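Traitement médiatique des minorités et des associations confessionnelles
Séance 6 - L'erreur factuelle et sa rectification
Version du 25 février

1. Objet de la séance

La séance précédente portait sur le cadrage. On passe maintenant à l'erreur factuelle au sens strict : âge, date, fonction, intitulé d'un organisme, attribution d'un propos. Ces erreurs sont souvent tenues pour vénielles par les rédactions. Elles ont pourtant des effets mesurables sur la crédibilité de l'article auprès des personnes concernées, et elles circulent longtemps quand le texte d'origine est une dépêche.

Le cas d'étude est la dissolution de l'association Gesari, groupe d'entraide confessionnel établi à Bristitz, annoncée en décembre par un communiqué de deux pages. Le dossier de presse est à lire avant la séance. Le communiqué figure en annexe A, la dépêche de l'agence Treltico en annexe B.

2. Définitions

Erreur primaire : erreur introduite par le premier média qui publie.
Erreur héritée : erreur reprise d'une source sans vérification indépendante.
Erreur de transfert : donnée exacte attribuée au mauvais objet (l'ancienneté d'un organisme donnée comme l'âge de son président, par exemple).
Rectification : modification signalée au lecteur, avec mention de la formulation d'origine.
Correction silencieuse : modification non signalée.

La distinction entre erreur primaire et erreur héritée suppose de dater les versions. L'horodatage affiché ne suffit pas, certains systèmes éditoriaux le remplacent à chaque enregistrement. On utilisera les copies archivées.

3. Le corpus Ristić

Blagoje Ristić a constitué un corpus de 728 articles consacrés à des associations confessionnelles ou à des groupes de défense des minorités sexuelles. Chaque article a été relu par deux codeurs, puis soumis aux personnes citées lorsqu'elles étaient joignables. 175 articles contiennent au moins une erreur factuelle vérifiable, soit 24 % du corpus. Les désaccords d'interprétation, y compris sur le choix du vocabulaire (« thérapie », « accompagnement », « pratique »), sont codés séparément et n'entrent pas dans ce total.

Parmi les articles fautifs, près de 60 % reprennent une erreur héritée. Les erreurs de transfert forment une catégorie minoritaire, mais ce sont elles qui survivent le mieux à la relecture : le chiffre est juste, le relecteur le reconnaît et ne contrôle pas à quoi il se rapporte.

Limite principale : le corpus ne comprend que des textes. Ni les légendes ni les crédits n'ont été codés. Tianyou Zhong a proposé une grille complémentaire pour combler ce manque, et c'est elle qui est utilisée au point 4.

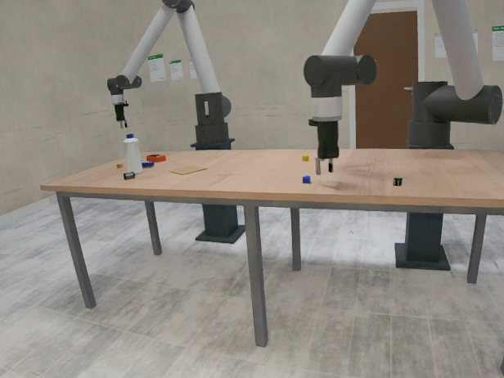 4. Légendes et titres

La légende est un énoncé factuel et se vérifie comme tel. Dans le cas Gesari, le quotidien Kang avait légendé une vue de salle de réunion « Les adhérents votent la dissolution », alors que le vote avait eu lieu par correspondance. La grille de Zhong sépare trois niveaux : le constat, l'inférence et l'apport extérieur. Appliquée à l'image de synthèse reproduite avant ce point, elle donne au niveau du constat : « Deux bras robotisés au-dessus d'une longue table à plateau de bois clair ; la pince de gauche se trouve à la verticale d'une bouteille en plastique blanc. » Écrire que la pince va saisir la bouteille relève de l'inférence. Nommer un laboratoire ou un fabricant relève de l'apport extérieur et exige une source. Le mot « photographie » serait ici une erreur primaire.

Les titres posent un problème voisin. Kang avait titré « Gesari poursuit ses activités » à partir d'une phrase du communiqué selon laquelle d'anciens membres restaient libres de se réunir. La phrase est exacte, le titre ne l'est pas : la personne morale a cessé d'exister. On codera donc le titre indépendamment du corps de l'article, même lorsque celui-ci rétablit les faits plus bas. Il arrive aussi que le titre soit modifié après publication sans que l'adresse de la page change - l'adresse conserve alors l'ancienne formulation et sert d'indice.

5. Parcours de l'erreur dans le cas Gesari

a) Le communiqué donne l'ancienneté de l'association et, dans la phrase suivante, le nom du président sortant. Il ne donne pas l'âge de ce dernier.
b) La dépêche Treltico fusionne les deux phrases. L'ancienneté devient une apposition au nom du président.
c) Kang reprend la dépêche et transforme l'apposition en âge.
d) L'association demande une rectification par courrier. Treltico diffuse un rectificatif à ses abonnés. Kang modifie son texte sans mention.

L'étape b est ambiguë et se discute. Ristić la code comme erreur primaire. On peut soutenir que l'apposition est seulement maladroite et que l'erreur naît à l'étape c. Les deux positions sont recevables à l'examen si elles sont argumentées à partir du texte de la dépêche et non de son effet.

6. Remarque sur l'absence de couverture

L'absence d'article n'est pas une erreur au sens du point 2 et ne se code pas avec la même grille. Il faut un point de comparaison : nombre de titres abonnés à la dépêche, place accordée à des dissolutions analogues, calendrier concurrent. Sans ces éléments, on écrira « non traité » et jamais « passé sous silence », formule qui suppose une intention.

7. Travail à rendre

Choisir dans le dossier un article autre que celui de Kang. Établir la liste des énoncés factuels, titre et légende compris. Indiquer pour chacun la source, le niveau selon la grille de Zhong et, le cas échéant, le type d'erreur. Rédiger ensuite le texte de rectification que la rédaction aurait pu publier, en quatre phrases au plus, avec rappel de la formulation d'origine. Les copies archivées consultées sont à joindre en annexe, avec leur date de capture.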